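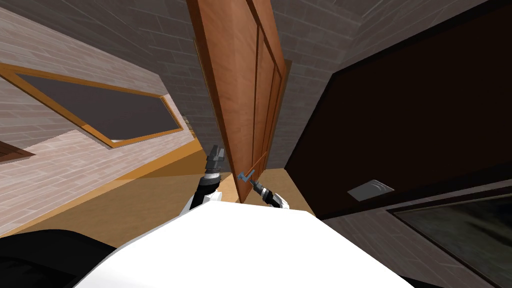 Panelled wooden door with blue lever handle

Pramero Adjustment Record

Product code 729
Supplied by Fondar

Overview

Pramero is a secure online record of the adjustments agreed between an employer and a disabled member of staff. It holds what was asked for, what was agreed, who is to arrange it and when it will next be looked at. The record belongs to the post holder and moves with them when they change team, manager or site within the same organisation.

Pramero is used by human resources departments, line managers and occupational health advisers. It does not hold medical notes and should not be used to store them. An employee may describe the effect of a condition on their work without naming the condition.

What the record contains

Each record opens on a single summary page. The summary is written by the employee, in their own words, and can be shared with a new manager before the first meeting. Behind it are the following sections:

Working hours and breaks
Equipment and software
Communication and meetings
Travel and parking
Supervision and feedback
Emergency evacuation
Review dates and notes of review

Sections that do not apply may be hidden. A hidden section is kept in the record and can be restored by the employee at any time. Every change is stored with the name of the person who made it, and earlier versions remain available to the employee and to the named human resources contact.

Editions

Pramero is offered in two editions.

Prilar is intended for organisations with up to 50 employees. It includes one administrator account, the standard set of forms, and support by email. Records can be printed or saved as a document file.

Strebel is intended for larger organisations. It allows up to 26 administrator accounts, each of which may be limited to a department or site. It also includes the reporting module, single sign-on and a named contact at Fondar. Organisations that outgrow Prilar may move to Strebel at any point in the contract, and existing records are carried over without being re-entered.

Both editions include all security updates released during the contract.

Access and permissions

The employee decides who may see the record. Permission may be given for the summary page alone, for chosen sections or for the whole record. Permission given to a manager ends on the date that the manager leaves the post, and the employee is asked whether the incoming manager should be given the same access.

Administrators can see that a record exists and whether a review is overdue. They cannot open the record unless the employee has given permission.

Reporting (Strebel only)

The reporting module shows how long requests take from first entry to agreement, which kinds of adjustment are waiting for action, and which reviews have been missed. Figures covering fewer than nine people are withheld so that individuals cannot be identified. Reports may be run by month or by quarter and can be exported as a spreadsheet.

Accessibility

All pages can be used with a keyboard alone and have been written for use with screen readers. Text size, spacing and background colour can be set by each user and are remembered at the next visit. There is no time limit on any form, and partly completed forms are saved automatically. The employee guide is available in large print and in an easy read version. Braille copies are supplied on request.

Customers who find a barrier in any part of the service are asked to report it to the accessibility desk. Reports are given a reference on receipt and a written reply is sent in every case.

Setting up

Setting up is carried out remotely. The customer provides a list of staff names, work email addresses and line managers, and Fondar creates the accounts. Paper forms already in use may be transferred by the customer or, for an additional charge, by Fondar. Transfer takes place only with the consent of the employee concerned.

An introductory session for managers is included with both editions. It covers the duties of the manager, the conduct of a first conversation and the handling of requests that cannot be met in full. Sessions are led by Martim Teixeira, Head of Customer Training. Further sessions may be booked separately.

The next general release is planned for October. It will add reminders for equipment servicing and a shorter form for temporary adjustments, such as those needed after surgery or during pregnancy. No action by existing customers will be required.

Data protection

The customer is the data controller. Fondar acts as data processor under a written agreement, a copy of which is provided with every quotation. Records are encrypted in storage and in transit. When an employee leaves the organisation, they may download a full copy of the record before it is closed. Closed records are kept for the period set by the customer and are then deleted.

Questions on data protection should be addressed to Ragnheiður Sveinbjörnsson, Data Protection Officer.

Ordering

Pramero is supplied on an annual contract. Quotations are prepared on request and depend on the edition chosen and the number of staff. Please quote the product code and state the following:

Name and address of the organisation
Number of employees
Edition required
Whether transfer of paper forms is needed
Any access requirements for the introductory session

Charities and public bodies should state their status when requesting a quotation.

Related items

Pramero manager's handbook (print)
Pramero employee guide (print, large print, easy read)
Additional introductory session
Transfer of paper forms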